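试用期

机器是星期四下午送到的，两个木箱，一个纸箱。送货单上写的品名是“Kudemer换盘服务套件”，下面一行小字写着试用期，从签收那天算起十八天。我签了字，把单子夹进值班本里。

我在一家小机房上夜班，干了很多年。机房租给Symonenko公司用，他们存的是旧档案，扫描件、录音、测绘图，平时没有什么人来读，但是一份都不能丢。硬盘坏了就换，换下来的登记、封袋，月底一起送走。这活原来两个人干，后来另一个人调去了白班，夜里只剩我一个。

公司的意思是，如果套件好用，夜里就不留人了。这话没有人当面跟我说，是写在评测表的说明里的。说明一共两页，第二页中间有一句：“请现场人员评估无人值守的可行性。”现场人员就是我。

安装的人来了一天。他把底座固定在通道尽头，接好线，让机器空走了几遍，教我怎么按急停，怎么看日志，怎么把任务单录进去。他说这一型号出厂前在Gestitz的测试间里连续换过三千次盘。我问坏过没有，他说坏过，坏了就修，修好了接着换。我觉得这个回答还算老实。

他走的时候留下一本手册。手册是翻译过来的，有些句子要读两遍。比如“请勿在机器思考时移动托架”，我后来才明白指的是定位。还有一句“操作者应保持平静的距离”，我一直没弄懂，大概是说站远一点。

第一周我让它在备用机箱上练。备用机箱是报废下来的，里面的盘都是空的，弄坏了也不要紧。我按照评测表上的项目一条一条做：定位、夹取、拔出、放下、再插回去。做完一轮在格子里打钩，备注栏写时间。它做得很慢。一块盘我用手换，从找到位置到插好，闭着眼也用不了一分钟。它要花一百三十秒，中间有一大段是停在那里不动的。

我把“慢”写进了备注栏。第二天Kudemer的客服打来电话，说速度可以调，但是建议试用期内不要调。我说好。她又问还有别的意见没有，我说夹爪收回来的时候声音有点尖。她记下了。

第二周开始上真的机箱。按规定，头几次我必须站在旁边，手不能离开急停按钮太远。通道里有一盏灯坏了，我报修过，还没有人来。我搬了一把椅子坐在机箱旁边，把保温杯放在地上，看它干活。

人看另一个人干活，总会忍不住说两句，这里应该轻一点，那里可以再往左。看机器就没有这个问题，说了它也听不见。开始几个晚上我还是说了。我说慢点，慢点，其实它已经很慢了。

那一晚任务单上有五块盘。前四块都正常。到第五块的时候，它停下来的时间比平时长。

日志上跳出一行字，意思是阻力超出预期，正在重新评估。我站起来，走到终端前面看画面。画面是从夹爪那一头传过来的，硬盘托架是蓝色的，两头的把手很显眼。
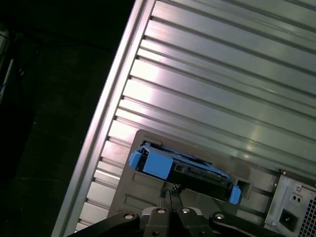 我知道那块盘是怎么回事。那个槽位几年前让人硬插过一次，导轨有一点变形，从外面看不出来。用手拔的时候，要先往里推一下，再稍微往上抬，然后往外带。这个办法没有写在任何地方。以前是老同事告诉我的，他调去白班以后，知道的就剩我一个。

我的手放在急停按钮上。按下去，任务中止，我自己去拔，半分钟的事。然后在评测表第十项“异常处置”那里写“需人工介入”。写了这一项，无人值守的可行性那一栏就不好打钩了。

我没有按。倒也不是想帮它，我想看看它怎么办。

它先退了一点，停住。又往前，又停住。日志里连着出来几行，我看不太懂，有一行是力的数值，有一行是角度。然后它往里推了一下。推得很轻，我是从声音里听出来的，托架碰到底的时候有一声闷响，和我用手推的时候一样。接着它往外拔，没有拔出来。

它没有抬。它不知道要抬。

这样试到规定的次数，它自己退开，回到等待的位置，终端上出现一个对话框，问操作者是否需要提供指导。下面有两个按钮，“是”和“跳过”。选跳过，这块盘会转入人工队列，等白班来处理。

我去倒了一杯水，回来又看了一会儿那个对话框。机房里的风一直在吹，后背有点凉。

我想起刚来的那年，也是为了这块盘所在的那一排，我蹲在地上弄了很久，越急越拔不出来。老同事站在后面不说话，一直等到我停手了，才蹲下来，把手搭在我的手上，往里，往上，往外。他说记住了没有，我说记住了。他说记住了就行，别使劲。

我点了“是”。

指导模式的做法，手册里写了半页。要先把机器切到示教状态，然后用手扶着夹爪，带它走一遍，走完按保存。我把袖子卷起来，扶住它。它在示教状态下是松的，比我想的轻，推到哪里就停在哪里。我带着它往里推，往上抬一点，再往外带。托架出来了，很顺。

我把托架推回去，又带它走了一遍。第二遍比第一遍好，抬的那一下我做得更明白。走完我按了保存。系统要求给这一段动作起个名字，我想不出来，就写了槽位号。

然后我让它自己来一次。它走到位，往里，往上，往外，一百三十秒，一秒也没有快。盘出来以后它照旧放进回收盒，再去取新盘，插好，指示灯闪了一会儿，变成常亮。任务单完成，五块。

我坐回椅子上填评测表。第十项异常处置，我写的是：槽位导轨变形，经现场示教后完成。无人值守可行性那一栏，我空着没填，先填了后面的。

十一月的那份记录后来让白班的人复印了一份，说是要附在月报里。抬头上的日期是2021年11月14日，下面是我的签名，字写得不好，挤在格子的一边。

又过了两天，Prernari的人也打来电话。他们是做另一种换盘机的，听说我们在试用，想问问情况。他们的机器是整排更换，不用夹爪，速度快很多，但是机箱要换成他们的。我说我只负责填表，这些话要跟公司讲。他说明白，又问我个人觉得怎么样。我说慢，但是手不重。他问什么叫手不重，我说就是没有弄坏过东西。他在那头敲键盘，大概是把这句话记下来了。

试用期的最后几晚没有什么事。它换它的，我在旁边把这些年知道的毛病一个一个想出来，哪个槽位的卡扣要按到底，哪个机箱的门要托着开，哪一排的标签贴反了。想起一个，就切到示教状态，带它走一遍，保存，起名字。有些毛病机器用不上，比如机房门锁要提着拧，我也写在值班本后面的空白页上，写了三页多。

有一个晚上它在做一个我教过的动作，我忽然发现它在中间停了一下，很短。我去翻保存的那一段，在同一个位置也有一停。应该是我示教的时候换了一口气，或者膝盖疼，挪了一下脚。系统把这一停也存了进去，它每做一次就停一次。

客服在电话里说，这种多余的停顿可以在后台抹掉，一次能省差不多两秒，问我要不要处理。

我说先留着吧，不影响。她说好的，那就标记为用户确认。

最后一晚我把评测表交了。可行性那一栏我打了钩，备注栏写的是：建议头三个月仍安排人员巡视。速度那一项给了中等，噪声给了中等，操作手册给了偏低，并且附上了那两句看不懂的话。总评那里要求写不少于五十个字，我写了很久，写完数了数，刚好够。

公司十二月初回了邮件，决定买。我从下个月起改上白班，工资不变，少一份夜班补贴。邮件最后问我愿不愿意每周抽一个晚上去巡视，按加班算。我回了两个字，可以。

第一次巡视那天，我比规定的时间早到了一会儿。通道里那盏坏灯已经修好了，椅子还在老地方，有人在椅背上搭了一块抹布。机器正在换那一排的盘。我没有坐，站在手册说的那个距离上，等它推进去，抬起来，在我换气的地方停了一下，再往外带。

我在巡视单上签了字，写上正常，提着门锁拧上，走了。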